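Kitchen notes: the shared counter, again

2021-03-27 | Filed under: House & Home, Residents' Corner

Print this page | E-mail this to a friend

Readers of the Breldale newsletter will recall that in December we asked what you would change about the shared kitchen at Stiltanley House. We had 48 replies, and most of them were about the worktop. The marble pattern has its admirers, and it does hide crumbs very well – too well, according to seven of you.

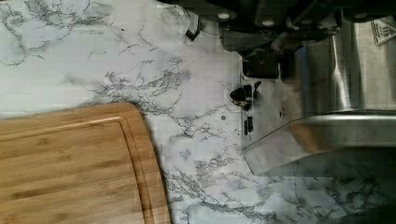 The bamboo board and the much-discussed worktop.

The larger complaint is clutter. A worktop is a flat surface, and a flat surface in this building is an invitation. The top of the toaster oven has been pressed into service as a shelf for mugs, which is a fine place for them until somebody fancies cheese on toast.

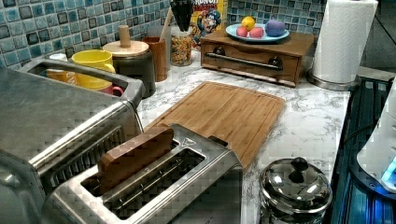

Then there is the cereal, which has settled in beside the knives and shows no sign of leaving. One reply proposed a cupboard. We already have cupboards, and we gather they are full of lids.

The Hlongwane Room has kindly offered us a shelf for the toy food. Strawberries with no smell and a lemon that will outlive us all can go there once playgroup is over, plate included.

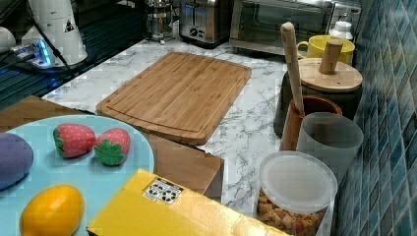
What we are asking

Please put mugs back on their hooks, and keep the middle of the worktop for chopping. The canister with the wooden lid may stay by the tiles, as may the utensil pot. Anything else left out overnight goes in the Kuvden crate under the stairs, where it may be visited. 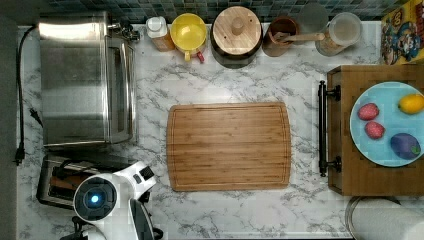 Board in the middle, mug by the tiles.

Further replies to the usual box, please, in 300 words or fewer. The longest last time ran to 576 and was entirely about spoons.

Print this page | E-mail this to a friend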